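In Praise of the Old Computer

My neighbor Ieva Koppel threw out a computer in March. It still worked. Its crime was that the maker had stopped sending it updates, so it sat on the curb in Hatholm beside a broken lamp, and by dinner it was gone. The new one cost her $599 and does email, which the old one also did.

I've spent most of my adult life being told that things can't be fixed. My toaster can't be fixed. My phone can be fixed, but only by someone who would prefer to sell me a phone. A clerk once quoted me $200 to replace a battery and then lowered his voice, as if we were at a bedside.
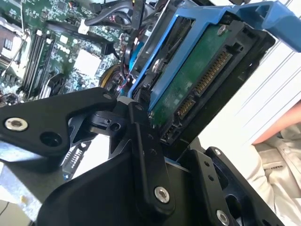
The old desktop tower is the last polite machine in the house. You take off the side and there are the parts, each in its place, waiting to be swapped. Drives go in and come out. You may not know what you're doing – I rarely do – but you are at least allowed to look.

Compare my current laptop, which is glued shut like a boiled mussel that has made its position clear. Shagufta Virk, who has mended my things for years and charges me $70 plus a lecture, won't touch it. She says the glue is there to make it thin. I never asked for thin. I carry it from the kitchen to the couch.
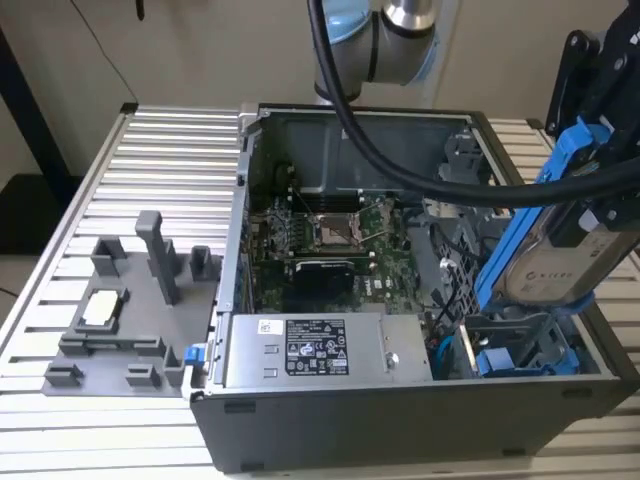
An open desktop tower with a hard drive in its blue caddy.

So I'd like a law, or failing that, a screw. Put five of them in the bottom of every laptop and charge me extra. I'll grumble, but I'll pay.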